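Trevitz 20" Pale Ride Cymbal

Shop home > Drums and percussion > Cymbals > Rides

$104, stand not included
In stock, ships from our Edley store
Size: 20 inch
Finish: smooth, pale cream
Updated 2018-12-18

Okay, I have to tell you about this one, because I've had one set up in the back practice room since August and I keep finding excuses to go hit it. I'm Usa, I run the drum side of the shop with my sister Sunee (she does the guitars and all the paperwork, bless her), and I'm usually pretty grumpy about cymbals under $150. They tend to sound like somebody dropped a tray. This one doesn't!

What you get is a dry, quiet sort of ride with a soft wash under it. Tap it with the tip of the stick and you hear a clean "tik" with a little hum that dies away fast. Lean into the edge and it opens up, but it never takes over the room, so it's a lovely thing for apartments, church bands, small cafes, or anybody with a sleeping kid down the hall. If you play loud rock with two guitars going you'll probably want something heavier. Come talk to me about the Taheri rides, they cut through anything.

The finish is what people ask about first. It's a coated cymbal, pale cream on the playing side, and the coating is part of why it sounds so dry. It looks great next to a natural wood kit, and I think it looks even better next to a beat-up black one. The coating will pick up stick marks over time. Mine has a gray patch where I ride it most and I've gotten fond of it.

Setting it up

Any regular straight or boom stand is fine. I like mine on a boom, fairly low, tilted a bit toward me. Use the felts, both of them, and don't crank the wing nut down. You want the cymbal to rock a little when you hit it. If it's choked tight it sounds dead and you'll send it back and I'll be sad.

If you need a stand, the Plulura boom is $7 off when you buy the two together. Just put both in your cart and the discount shows up at checkout.

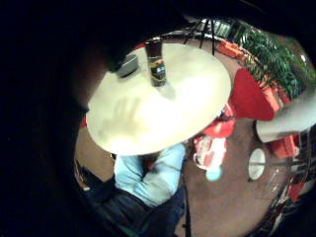 Cleaning is easy but please go gentle. A soft damp cloth, a drop of dish soap, dry it right away. Skip the metal polish, that stuff is for bare bronze and it'll take the coating off in patches (ask Sunee how she knows). Fingerprints show up on this color more than on a plain cymbal, so hold it by the rim when you're moving it around. They do wipe off.

Shipping and returns

I pack these myself in a flat box with foam on both sides. Orders usually leave the shop within 5 days, a bit slower around the holidays. You've got 7 days after it arrives to play it and change your mind. Stick marks are okay, I expect you to hit it! Cracks and keyholes I can't take back, so check it over when you open the box and email me right off if anything looks wrong.

Want to try it first? The practice room is open whenever the shop is, and you don't need to book. Bring your own sticks if you're picky about them, otherwise there's a bucket of odd ones by the door.

Goes well with: Trevitz 14" hats, Plulura boom stand, felt and sleeve pack

Questions? Call the store and ask for Usa.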